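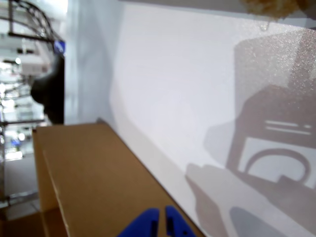 White surface with shadow.

Clascombe Building Standards Forum
Interior Finishes > Paint and Coatings
Thread: Sheen level for white walls in public corridors

mlatuheru
Posted November 18, 2005
The facilities office at Clascombe is revising its interior finish schedule and I have been asked to collect comments before the draft is circulated. The present schedule, section 12, calls for eggshell white on all corridor walls and flat white on ceilings. The draft would replace eggshell with satin in corridors, stairwells and the two reading rooms. The reason given is cleaning. Custodial staff report that eggshell burnishes where it is scrubbed, and the marks are visible from one end of the hall to the other.

My own concern is with raking light. A pale wall shows every change of plane as a band of gray, and a higher sheen makes this more pronounced. I would appreciate comments from members who have made the same change in an occupied building.
Melur Latuheru

wallboard_sr
Re: Sheen level for white walls in public corridors
We changed to satin in the Wibisono annex three years ago. Cleaning improved. Appearance did not. Every taped joint on the window side became visible by mid-afternoon, and we received written complaints from two departments. The joints had been finished to an ordinary standard, suitable for eggshell, and there was no money in the contract to skim the walls again.

If the draft goes forward, it should state the level of drywall finish required under satin. A sheen requirement without a substrate requirement is incomplete.

ptjoa
Re: Sheen level for white walls in public corridors
I must disagree with the previous post in part. The difficulty described is one of surface preparation and should not be charged to the paint. Our department recoated 1447 feet of corridor in satin last March and has no complaints on record. The walls were primed with a full coat of high-build primer and sanded before the finish was applied.

I would also ask Mr. Latuheru whether the draft addresses color. Whites with a blue cast look considerably colder in satin than in eggshell. Members of the public notice this before they notice joints.
Puspita Tjoa

mlatuheru
Re: Sheen level for white walls in public corridors
The draft does not address color at all. It says "white, to match existing," and in a building with five or six existing whites this is of little help to the painter. I will propose that a single white be named.

On preparation, the estimate I was given covers one coat of primer and two of finish. It does not mention sanding or skim coating.

wallboard_sr
Re: Sheen level for white walls in public corridors
Then the estimate is for a different job from the one Ms. Tjoa describes. I accept that good preparation would have helped us. My point is that preparation is the first item removed when bids come in high, and the sheen stays in the specification regardless.

R. Office 738
Re: Sheen level for white walls in public corridors
Speaking for the tenants' side, the corridor outside our office was painted satin and the glare from the ceiling fixtures is unpleasant. This has not been raised in the thread. Has anyone considered satin to chair-rail height only, with eggshell above? Most scuffs are below the waist.

ptjoa
Re: Sheen level for white walls in public corridors
A split finish is workable where there is a rail or a reveal to stop the line. On a plain wall it will look like a mistake — and touch-ups will wander across it within a year. I would not recommend it for stairwells, where the line must follow the slope.

For glare, please check the lamps before blaming the coating. Bare tubes will reflect in eggshell as well.

itix_maint
Re: Sheen level for white walls in public corridors
We use a scrubbable matte at the Itix offices and have not had burnishing. It costs more per gallon. It touches up poorly after the first year, so we repaint corner to corner when a wall is damaged. The Tronar warehouse next door uses semi-gloss throughout and I would not wish it on anyone.

wallboard_sr
Re: Sheen level for white walls in public corridors
I would support a trial of the matte before any change to the schedule. Two sample panels, one on a window wall and one on an inside wall, left in place through the winter.

mlatuheru
Re: Sheen level for white walls in public corridors
Thank you all. I will request the sample panels and forward the remarks on primer, drywall finish level and color to the drafting group. The split finish will be listed as an alternate for corridors with existing rails. Further comments may be posted here until the draft is issued.

ptjoa
Re: Sheen level for white walls in public corridors
Please include satin over high-build primer as a third panel. Otherwise the comparison is not a fair one.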